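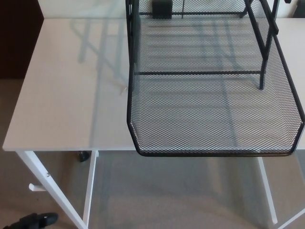 **Practical 4: Comparing two grippers on mesh and wire goods**
Handling and Manipulation, autumn term
Notes by Elfriede Strebel

Welcome back, everyone. These notes go with the practical on Monday, October 25, 2021, and I'd be very glad if you could read them through once before you come down to the lab, even if it's only on the bus. Last time we spent far too long on cardboard boxes, which any gripper can pick up on a good day, and I promised you something more awkward. Wire mesh is awkward in the nicest possible way, because it upsets the fingers and the camera at the same time, and you'll find yourselves arguing about which of the two is to blame. Please do argue!

**What we are comparing**

There are two grippers on the bench list. The Kalier is the parallel one with the flat pads, and most of you have used it already. The Ovura is the newer one, with fingers that give a little when they meet something hard. Both run from the same Yammine controller, so you shouldn't need to change anything there except the tool setting (and do change it, please, before you enable the arm; two groups forgot last year and spent half the session chasing an offset that wasn't really there).

The task is the same for both. Approach a black mesh tray on a white table, take hold of its rim, lift it clear, hold it still and put it back down. Then do it all again with the other gripper, from the same starting pose.

**Why mesh is hard to see**

I want to spend a moment on this, as it's the part people skip. When a depth camera looks at a solid tray it gets a surface back, and a surface is a comfortable thing to plan against. When it looks at mesh, some of the light comes back from the wire and some goes straight through and comes back from whatever is underneath. What you get is a mixture of the two, and the mixture changes as you move the camera. You may see a floor to the tray that hovers somewhere between the real mesh and the real table. You may see no floor at all. Looked at from a steep angle, as you will be with the head camera, a flat stretch of mesh can come out quite differently from a sloping side of the very same stuff, where the openings close up and the wall looks much denser.

Then there are the shadows. On a pale tabletop they are soft and greyish, and a simple colour threshold will happily swallow a dark one and call it part of the object. If your mask has grown a long thin arm towards the front of the table, have a look at the lamp before you look at your code.

My advice is to trust the rim. It's thicker than the mesh, it's dark against the white, and at the front, where it reaches a little past the table edge, you have the floor behind it at a very different depth. Fit your line there and work backwards.

**Why mesh is hard to hold**

A flat pad on a rounded rim touches along a narrow line, so the tray is free to swing about that line the moment it leaves the table. With the Kalier you can reduce this by gripping deeper, so that the pad tips bear on the mesh as well, but the mesh bends and you'll see the reading creep. The softer fingers wrap better, at the price of being a bit vague about where the tray has ended up. Neither is the right answer. I'd like you to tell me which fault you would sooner live with, and for what sort of job.

Crossbars and side supports look like splendid handles, and every year somebody goes for one. You're welcome to try it as an extra, but do your rim grasps first, and keep the speed down when the fingers are in among the bars.

**Procedure**

1. Check the emergency stop, both partners.
2. Load the tool setting for the gripper you have fitted.
3. Move to the start pose and save one depth frame with the arm still.
4. Fit the front rim and write down the height you get.
5. Close at the low force setting, lift, hold, lower, open.
6. Repeat at the middle setting, then swap grippers and begin again at step 2.

Save your frames at 600 lines, please, and leave the exposure on 84 for every run. I know the automatic setting gives a prettier picture, but then we can't compare one group's frames with another's.

**Writing up**

Two pages is plenty. I want a table of your rim heights, a short paragraph on each gripper, and one failed grasp described properly, with the depth frame next to it. Failed grasps get good marks from me if they're well explained, so do keep them!

The background reading is chapter 3 of the Kusarik notes, especially the section on partial returns. Log files go in the shared folder under your group number, and the door code for the lab is still 921. If you can't make the session, write to me before the weekend and I'll find you a place with another group.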